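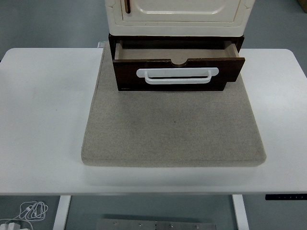

Claltard Tenants Club, Repairs and Small Spaces Group

Some notes on renting a studio in Claltard, for people moving in before winter. Short posts, one thing per post.

Read the heating clause first. In the older buildings on Rana Street the landlord controls the boiler, and it goes on when they decide. Get the start date in writing.

Deposits are usually one month. Ask which bank holds yours. You should get a letter with the account details within 18 days. Mine took longer and I had to call twice.

Take pictures of every wall, window and floor on the day you get the keys. Email them to yourself and to the agent.

Small furniture is easier to live with than big furniture here. Stairwells are narrow and the Bendus buildings have no elevator above the third floor.

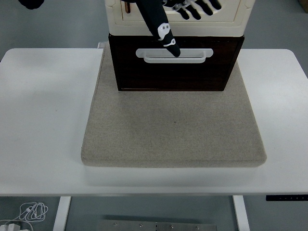
Drawer below, cream box on top.

Electric bills: my studio runs more than 90 dollars a month in the cold part of the year. In April it drops a lot.

Laundry is in the basement at Gulia Court. The machines take cards only. Sunday evening is the worst time to go.

If a faucet drips, report it in writing even if you fix it yourself. Same for mold. Keep the replies.

Notice to leave is 3 months in most leases I have seen, and it has to arrive by mail. An email did not count for my old place.

Next posts will be on subletting and parking permits.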